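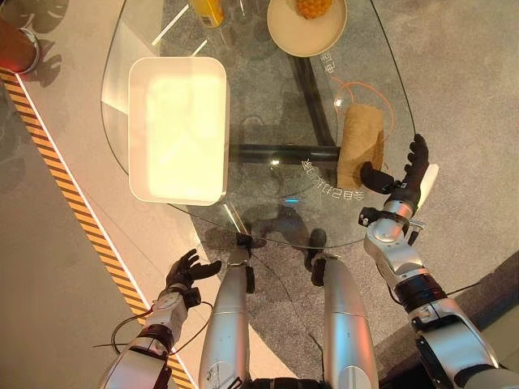
Keeping a Glass Coffee Table Clear and Clean

A glass table shows everything. Crumbs, rings and fingerprints all stand out, and so does whatever is on the carpet underneath. The tips on this page are for a small glass table in a living room, the kind that collects plates, bottles and odds and ends during the day.

Give the table one tray

Pick one tray and let it hold the small things that would otherwise spread out. A white one with a raised rim is easy to wipe and keeps a spill off the glass. Large trays work better than small ones, but leave enough open glass to set down a dinner plate. On a teardrop-shaped top, put the tray lengthwise near the curved edge and keep the narrow end free.

Empty the tray every evening. If it stays full for a week it has turned into a shelf, and the things in it need a home somewhere else.

Wipe in the right order

1. Take everything off, including the tray.
2. Brush crumbs into your hand or a dustpan. Grit pushed around with a cloth will scratch.
3. Wipe with a damp cloth and one drop of dish soap.
4. Go over it with a second cloth and plain water.
5. Dry right away with a clean towel, working from the middle out.
6. Wipe the metal bars under the top. Dust on black metal shows straight through the glass.

For a homemade cleaner, mix 200 ml of water with a spoonful of white vinegar in a spray bottle. Spray the cloth and not the table, or it will run down onto the carpet. We tried the Vukine glass spray as well and saw no difference on fingerprints.
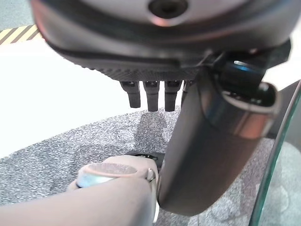 Roll the towel, don't fold it

Small terry towels are handy to keep near the table, and they store better rolled. A stack of folded ones slides over when you pull from the middle. To roll one:

Lay the towel flat and smooth it out.
Fold it in half the long way so both edges are on the same side.
Start at the short end with a tight first turn. The first turn decides how firm the whole roll will be.
Keep rolling with even pressure and stop now and then to straighten the sides.
Finish with the loose end underneath, so the weight of the roll holds it down.

If the end keeps coming up, the towel is probably too thick for its length. Fold it in thirds before rolling — that makes a shorter, fatter roll that stays put. Our basket is 16 inches long and takes 7 rolls in one layer.

Pick a roll up around the middle, with the thumb on one side and the fingers on the other. Lifting it by the outer flap will undo it.
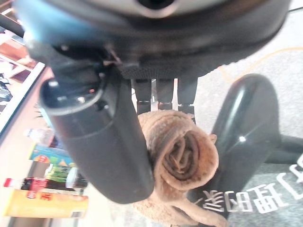
Cables and the carpet

Keep charging cables off the tabletop when you can. Run them down the back of the table and along the wall, and never across the spot where people walk. A bright cable is easier to see against gray carpet than a gray one.

Vacuum under the table before you clean the glass, since vacuuming puts dust in the air. Felt pads on the feet will keep the frame from leaving deep dents. To lift a dent that is already there, set an ice cube on it, let it melt, blot up the water and brush the pile with a fork.

Wash the cleaning towels without fabric softener, which leaves streaks on glass.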